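The bus from Olmedo set Kalkidan Fikre down at the foot of the hill at a quarter past four, which was the hour her grandmother had always called the hour of no use, too late to start anything and too early to sit down. She had one suitcase and a paper bag with a lemon cake in it, and by the time she reached the blue door the bag had gone soft at the bottom and she was carrying it in both arms like a cat.

"You've walked," said Begoñe Miranda, opening the door before she could knock. "Why have you walked? Ott has a car. Ott has had nothing to do since breakfast but own a car."

"I like the hill."

"You liked it when you were nine," said Begoñe, and took the cake from her, and kissed her on both cheeks and then once more on the forehead, the way you do with a person you have been a little worried about.

The house smelled as it always had, of floor polish and onions, and of the geraniums that Begoñe brought in every evening and put out again every morning as if they were hens. Her big kitchen table had been pulled into the middle of the room, and sitting at it was Ott Raudsepp, who had rented the upstairs room for one winter, long ago, and was still in it. He stood up and bumped his head on the lamp. He had bumped his head on that lamp every time Kalkidan had ever seen him stand.

"We're doing the letters," he said, rubbing it.

The letters were in a biscuit tin, and there were 94 of them, all from Lucía Barroso, who had been Begoñe's closest friend at school and had gone off at nineteen to work on the ferries out of Flevard. She had written from there for 48 years, two letters a year, except for a couple of years when she was cross. In the spring she had died, quite peacefully, with the radio on, and now her niece Aitana Ibarra had written to ask whether Begoñe might lend the letters so the family could read them.

"And I will," said Begoñe, "naturally I will, they're her family. But I'd like to hear them through first, and my eyes are no good for her handwriting, and Ott reads everything as if it were a train timetable."

"I read clearly," said Ott.

"You read like a station, my dear."

So Kalkidan washed her hands and sat down, and Ott made the coffee, and she began. The early letters were mostly weather and shoes. Lucía had bought a pair of red ones in Flevard and they had let in the sea. She had met a man named Julel who could whistle two notes at once, and for three letters there was a great deal about Julel, and then in the fourth there was a sentence that said only, *I have gone off whistling.* Begoñe laughed so hard at this that she had to hold on to the table.

"I'd forgotten him! I knitted that man a scarf!"

They read until the light went, and Begoñe got up for the geraniums, and they read on under the lamp. Somewhere in the middle years the letters grew longer and slower. Lucía wrote about a winter when she hadn't wanted to see anyone, and how she would ride the ferry over and back on her day off, with her forehead on the window, and call it resting. Kalkidan read that one in a smaller voice. When she got to the end she went on looking at the page, although there was nothing more on it.

Begoñe didn't ask about the suitcase, which was a large one for a weekend. She cut the lemon cake, which had slumped to one side, and gave Kalkidan the tall end.

"You could stay till September," she said. "There are plenty more letters. We could go slowly."

"You said Aitana was waiting for them."

"Aitana is a patient girl," said Begoñe. "Ott, put the coffee on again."

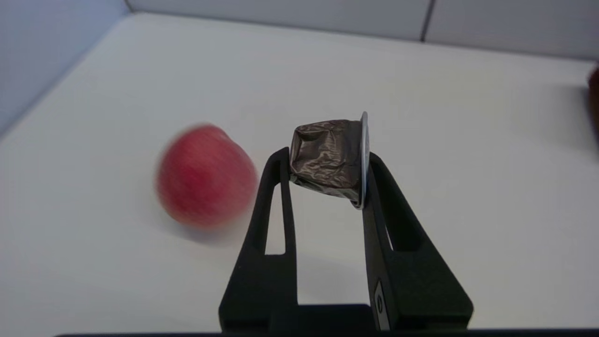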